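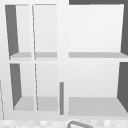 Putting the dishes away is the chore that tells you the most, according to Anel Hlongwane, and after two hours of talk I'm inclined to agree. Washing is mostly solved (we've had machines for that for decades), and vacuuming is getting there. But lifting a clean bowl and finding it a spot on a shelf? That one still gives the software fits.

"People ask me when they can have one at home," Hlongwane says. "I always ask them back, what's in your cupboards? And they laugh, and then they start describing the lids."

Hlongwane leads the kitchen work at Flukthorpe, and most of that work takes place in simulation. The kitchens are drawn by the computer, plain white cabinets and all, and the practice runs go on through the night. One long batch this fall came to 1854 tries at a single job: take a mug from the counter, set it upright on a shelf, let go. The software managed it 1170 times.

I said that sounded pretty good. "It's wonderful!" she says. "Two years ago I would have danced. But think of it as your mugs. Would you hire that?"

Most of the misses come at the end, she explains. The arm reaches the shelf, the mug is nearly level, and then the bottom edge catches the front lip, or the fingers open a moment early. Shelves with a divider between them are harder again, because the elbow of the arm needs room too and a person never thinks about where an elbow goes. She got up to show me with a coffee cup and the office bookcase, arm held stiff as a board, and knocked over a stapler.

Empty shelves are the easy case. Once there are plates in there already, the software has to decide what may be nudged and what mustn't be touched. "My grandmother could do it in the dark while talking on the phone," Hlongwane says. "I think about her a lot in this job."

How much of it carries over to a real kitchen? Less than she'd like, so far. A group in Restdale took the same software and ran it on a real arm with real crockery, and out of 663 tries they got 325 mugs onto the shelf. Light was part of it. A drawn mug doesn't shine the way a glazed one does, and it doesn't have a chip in the handle or a damp bottom. Sotomayor, the next version, is being trained on messier kitchens, with odd shelf heights and cabinets that sit a little crooked.

Shop floors are further along, and she's quick to give them credit. At Hastport she watched an arm fill a parts rack all afternoon without a slip. "Same bins, same boxes, same lamp overhead. I was jealous! I want a kitchen where nobody's kid has moved the cereal."

So, can a machine do the chores yet? She wouldn't give me a year, and I did try more than once. She'd guess that stacking plates comes before glasses, and that glasses come well before the drawer with the whisks in it. What she would say is that the failures have become more interesting, and that she can now go home without checking the overnight run before bed (she still checks it before breakfast).

The next big batch starts in January, with bowls. Hlongwane is looking forward to bowls. They nest, she points out, and the software has never had to put one thing inside another before.

14 comments
62 shares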